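4.2 Collecting demonstrations with the hand-held gripper
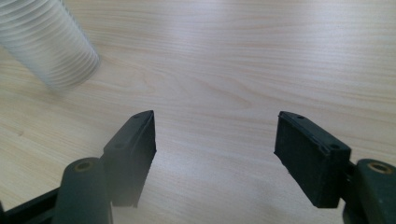 Figure 3. View from the camera on the hand-held gripper. The jaws are open over the wooden tabletop, with a translucent ribbed object at the upper left.

All demonstrations in the Drollora set were recorded with the hand-held tool described in Section 3. The person collecting the data holds the tool, moves it to the object, closes the jaws and carries out the task. The camera is fixed to the body of the tool, so both fingers stay in view while the background changes. This matters for training. The policy can read the opening of the jaws straight from the pixels, and we do not give it a separate width signal.

We collected 2,899 demonstrations in total. Of these, 500 were held back for testing and were never used to pick settings. Each demonstration starts with the jaws open and the tool away from the object. We asked collectors to vary the starting height and the angle of approach, but gave them no fixed path to follow. Early trials with a fixed path gave cleaner motion – and a policy that failed as soon as the object was moved.

Objects often sit near a corner of the view at the start of an approach. In Figure 3 the ribbed object is only partly visible and is blurred, while the fingers take up much of the lower half. We kept views like this one. An earlier version of the set, which we call Bunus, dropped any start in which the object was not fully visible. Policies trained on Bunus did well from centered starts but tended to drift when the object was near the border.

Wood grain was a second concern. Curved bands in a tabletop can look like the outline of a shallow object, and a policy trained on plain surfaces sometimes closed its jaws on them. We added 200 demonstrations on grained surfaces to the training split and left the network unchanged. False closures became rare after this change, though they did not go away. The remaining cases were mostly clear or pale objects on light wood, where the policy stopped short of the object and closed early.

Camera poses were recovered offline with the Kolář tracker. Lajos Deák checked the recovered paths by hand and marked those with sudden jumps. Marked paths were run again with a tighter match threshold, and any that still showed a jump were left out before the counts given above were made. We did not smooth the rest. The two baselines in Section 5 use the same paths and the same test split.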